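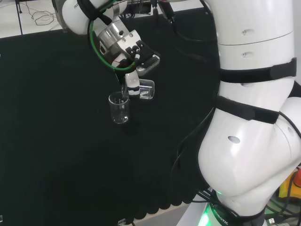
A visit to the Flidthorpe open day, August

I went to Flidthorpe with one question, the same one I take to every event like this. Can a machine do an ordinary chore yet, the sort you would ask a teenager to do without much hope? The leaflet promised pouring, folding, shelf stacking and a talk. I saw three of the four, as the folding had been dropped.

The site is out past the bypass, and the bus puts you down at the wrong gate. Doors opened at 10 and by then there was a queue back to the bike racks. Entry was free. You signed a sheet, were given a sticker and could wander where you liked, apart from the upstairs offices.

Shelf stacking was in the first hall. Tosometti had a mock shop aisle with tins, boxes and bags of crisps. The tins went up well enough. The bags were another matter, and after a while the man running the stand quietly moved them to the bottom shelf and left them there. I used to work in a corner shop and I would have taken the help with the tins.

Pouring was in the second hall, on the Grultix bench. It sounds dull next to a robot that stacks shelves, but I stayed there longest. Pouring is in half the jobs in a kitchen - tea, milk, gravy, the water off the peas - and you do it by feel. Clear glass makes it harder, because cameras tend to look straight through it.

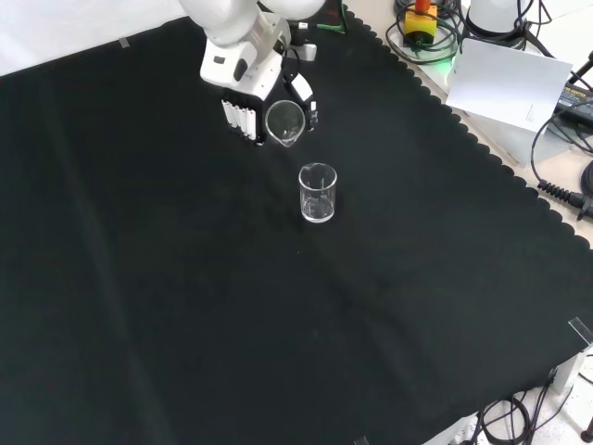 Two glass beakers and one arm on the Grultix bench.

I asked how many tries it had taken to get this far. The answer was 1683 recorded pours, with different amounts and different starting places for the glass. Of the last 63, all but 3 had gone in without a spill. I have no way of checking that, but they gave the bad number without being pushed, and I liked them for it.

What they could not tell me was how it would do with a full kettle, or a mug with a spoon left in it. They have not tried either. A carton of milk is next on the list, and they expect trouble with it as the sides give when you squeeze.

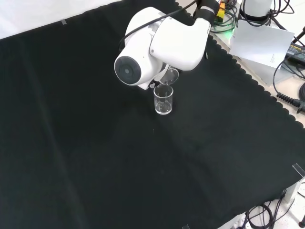
The talk

This was in the canteen at 2 o'clock and ran over. The speaker, from Wako, went through the chores one at a time and said where each stood. Floors are done, more or less. Loading a dishwasher works if the plates are all the same. Laundry is slow. Making a bed is a long way off. She thought shops would get useful machines before homes did, as a shop can be laid out to suit them and a home has to suit the people in it.

There was some grumbling about price at the end. No figures were given.

I went back to the pouring bench before my bus. The crowd had thinned and it was easier to get close.

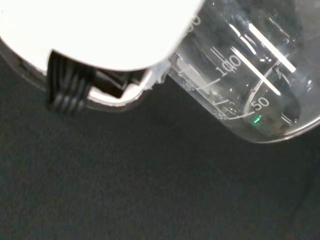

Nithin Arumugam thought I was asking the wrong thing. A single pour was never going to be much use to anyone, he said, and the test was whether a machine could get the glass out of the cupboard, fill it, carry it to the table and wipe up after itself, all in one go. He gave that a good few years yet. He also said he would settle for one that emptied the bin.

So my answer for this year is parts of chores, on a clear bench, with people standing by. Tea and cake were in the canteen until 4, both served by hand. If you go next time, get off the bus one stop later than the leaflet says.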